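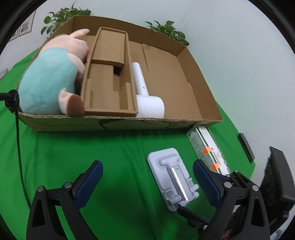
Odds and ends on the packing table, folding phone stand included.

Few research fields can boast a test as humbling as "put the things in the box." The Plomenik group has spent its spring on exactly this, and the May write-up is now making the rounds under the modest title of Illside. The method is simple enough to explain at dinner, if your dinner guests are patient. People pack a box with hand-held grippers, cameras record the view from the tool, and a policy learns from the recordings. What's new is which recordings get thrown away.

The group started with 400 demonstrations and scored each one by how long the gripper dithered before closing on something. Dithering, says lead author Žydrūnas Urbonaitė, is contagious. A policy trained on hesitant people will hover over a mug like a shopper who has forgotten the list. So out went 55 of the worst offenders -- a few of them, she admits, her own.

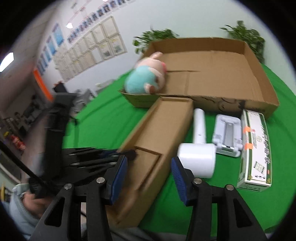

Trained on what was left, the policy packed faster and dropped less, which is pleasant but could have been luck. The team ran the training again with 55 demonstrations removed at random, and that version hovered as much as ever. They repeated the whole comparison three times, with the same result and, one gathers, falling enthusiasm for cardboard.

Conall Hennessy of Laaksonen, who builds packing cells for a living and has been promised clever robots before, read the draft and raised two complaints. The first is that some pauses are useful. A person who stops to think before wedging a carton into a narrow gap may be the only one doing it properly, and the filter can't tell thought from a sneeze.
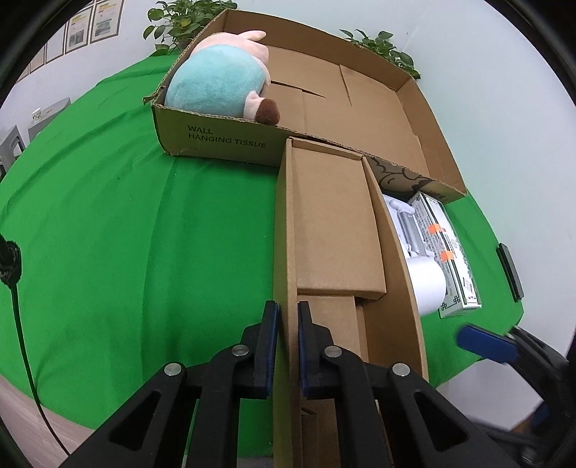
Urbonaitė concedes the point. The next version will look at what follows a pause before condemning it, so a slow start that ends in a clean placement gets to stay. Hennessy's second complaint was the title, which stands.

The filtering code runs as an add-on to Cekus, the group's recording software, and will be shared once somebody has written the instructions. We have been told this is nearly done. We were told the same about the last one, and it took until the following May.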